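The board as a work surface: against the clear counter

By Killian Pruvost
26/04/2018

Kitchen advice has settled on the idea that a good worktop is a bare one. The Kondesby brochure, which came through my door in September, shows a run of counter with a single lemon on it. I have cooked in kitchens of that type and I think the specification is wrong. A counter is a working surface, and it should be laid out for the work done on it most often.

Consider what is lost when everything goes into cupboards. The toaster is lifted out, plugged in, used, left to cool and lifted back. The spoons are in a drawer, under other spoons. The chopping board stands on edge behind the baking trays and has to be extracted. Each of these operations is short. I timed my own over one ordinary breakfast and the fetching and replacing came to 8 minutes, against 29 for the whole meal, washing up included. A guest or a tidy-minded relative may find the result pleasant to look at. The cook has paid for it.

My proposal is modest. The chopping board stays out permanently, in the widest stretch of free counter, and the rest of the surface is organised by distance from it. Appliances go to the back. Small things go to one side, against a wall if there is one, so that the other side stays open for whatever is being prepared. A bowl lives on the board itself.

The bowl is the part people object to. A board, they say, is for cutting, and a bowl on it takes up the space. This depends on where the bowl is put. Placed towards a back corner, it leaves a strip along the front wide enough for an onion or a loaf, and scraps or chopped food travel a hand's width to reach it. Placed in the middle, it is a nuisance. A board with a groove round the edge is preferable, as the groove holds juice that would otherwise reach the counter, though the bowl must be lifted off when the groove is cleaned.
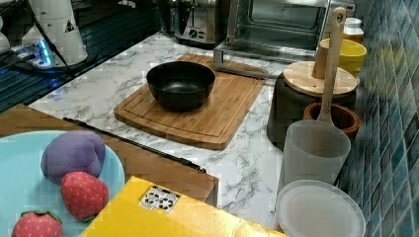
Materials and upkeep

Bamboo is my choice for a board that stays out. It is light enough to carry to the sink with one hand, and the pale striped grain shows dirt early – a point in its favour, whatever the shops say. It should be wiped on both faces and stood on edge until dry before it goes back. A board left flat and damp on a smooth counter will warp, and a warped board rocks under the knife.

Marble patterning on a worktop is a more doubtful matter. Grey veins hide crumbs and small spills very well. I regard this as a fault in a surface used for food, and a strong argument for doing the cutting on plain wood.

Utensils should stand in a crock within reach of the board. My limit is up to 2 wooden tools in daily use; the others can go in the drawer. A lid on the crock keeps dust and grease out, and the one spatula used every day can be kept at the lid, where it is found without looking.

Small square tiles are often recommended behind a cluster of this kind. They are attractive and I have them at home, but the grout needs a stiff brush, and anything pushed hard against them will have to be moved for cleaning. I would allow a cup and a jar there and refuse anything heavier.

A toaster oven needs clear space for its door when lowered. The board should be positioned with the door open, then left there. Most people do it with the door shut and discover the error at the first slice of toast.

I accept that a counter arranged like this does not photograph as Kondesby would wish. It also has to be wiped round as well as wiped down, and that takes longer. I would still accept the extra wiping over the daily fetching.

Related items
Vastholm drawer dividers: a second look
Flullow or Gilbert: which kettle for hard water?
Open shelves and the problem of grease
How to re-oil a neglected board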